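The Great Locker Tidy at Floltska Hall
Posted January 15, 2025

If you've ever rented a desk at Floltska Hall you already know about the lockers. We got them secondhand when we moved over from the old place on Vaughan Street, and they have been quietly filling up with umbrellas, mugs and single gloves ever since. Back in September we promised a clear-out. Well, we finally did it (hooray!) and I took on the job of writing it up, mostly so I'd have somewhere to put all my opinions about lockers.

The idea was simple enough. Open every door, take out whatever had been left behind, match keys to locks, and write down which doors stick. I was in charge of the writing down, and I went through most of a notepad. The sticking doors got a page of their own, with a lot of underlining.

Keys and doors

Keys first, because keys were the big headache. We had a whole biscuit tin of them, plus a ring that turned out to belong to the bike shed, and for weeks people had been wandering past trying one after another like something out of a fairy tale. My advice to anyone with a bank of lockers like ours -- leave the key in the lock when the locker is free, and take it with you when it isn't. You can see from across the room what's going spare, and you never have to dig through a tin again. I'd also love little number tags on everything. A set from Plekico would cost us 18 dollars, which even our budget can stand.

The keys are in two of the top doors, and one of the doors below them is open.

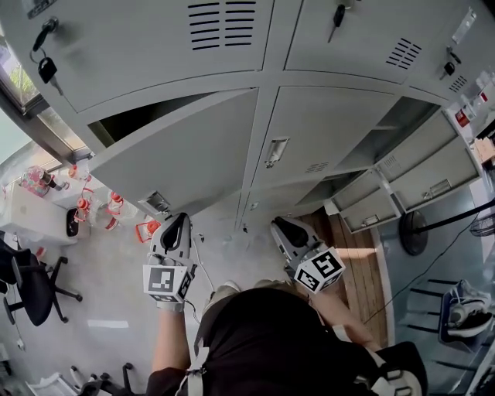 Gemechu Wolde thinks I've got it backward and the spare keys should all hang on one board by the office, labeled, with a sign-out sheet, and that leaving them in the doors is asking for one to go home in somebody's coat pocket. Fair point! We've agreed to try it my way until spring and then his way, and whoever loses buys the good coffee.

By the windows

I do love this end of the room. You get the daylight from the tall windows, and the cabinet next to the lockers is just the right height for putting your bag down while you hunt for your key. The recessed handles are my favorite thing about these lockers, by the way. Nothing sticks out to catch your sleeve, and they have a nice solid feel when you pull. One narrow door has its own little black padlock, and there's a bottle standing in the open cubby underneath. If you use the cubbies, please put your name on your things. A strip of tape will do!
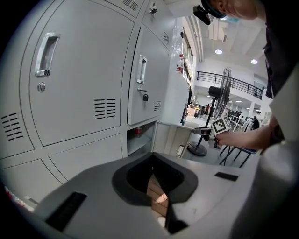 What's next

The lost property is in a crate by the front desk until the end of the month, and after that it goes to the Ledotia thrift store. Subira Kariuki has the list if you're missing something and would like to check before making the trip. There are some very decent scarves in there -- I've already had to talk myself out of one.

If your door was on my sticking list, I'll be around with a can of silicone spray and an old toothbrush for the hinges. Leave me a note at the desk if yours squeaks and I missed it.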